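Getting to 502

The count passed 502 this week, so I thought I'd write down how the recording has been going. For anyone new to the blog, Catrin Ruddock and I are collecting examples to train an arm to pick up small parts from a tabletop and set them down where they belong. The project is called Bowen. It started in December and it has moved slower than I hoped.

What we keep is simple. Each example is one attempt: the joint positions, the state of the gripper, the video from the fixed camera, and a line of text saying what the task was. An attempt runs from the arm leaving its rest pose to the arm going back to it. If either of us bumps the table halfway through, we throw that one out.

Most of my time goes into the moment before the grasp. The fingers have to come down open and stop just over the part, and the part has to be sitting at the angle we wrote on the sheet. The plastic fittings with the threaded brass-colored opening are the hardest of the lot. I go slowly with those. Catrin would say too slowly.

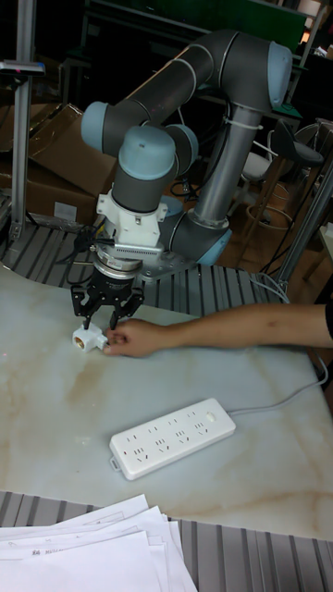

What went wrong in the first batch

The first 61 examples are no good and I have taken them out of the training set. I had put every part in nearly the same place, with the opening turned the same way each time. The model learned that place very well. Move the part a couple of inches and the gripper closed on air.

Now we shift things between attempts. We turn the part, move it toward a corner, and change what else is lying on the table. The clutter matters more than I expected. With a bare table in every example, the first model we trained went straight for a roll of tape the one time I left it out.

Hands

Catrin and I went back and forth on whether to keep attempts where a person's hand is on the part. I wanted them out. She wanted them in, but labeled, and we did it her way. They get a tag of their own and can be left out of a training run with one setting. I still don't know if they help.

Next

I want to train on three mixes: everything, everything without hands, and only the attempts from the last 2 weeks, when our placement got more varied. The runs go overnight on the machine we named Storkurholm — it is slow, but it is paid for. I'll post the grasp results for all three, including the bad ones. After that we start on recording two parts at once.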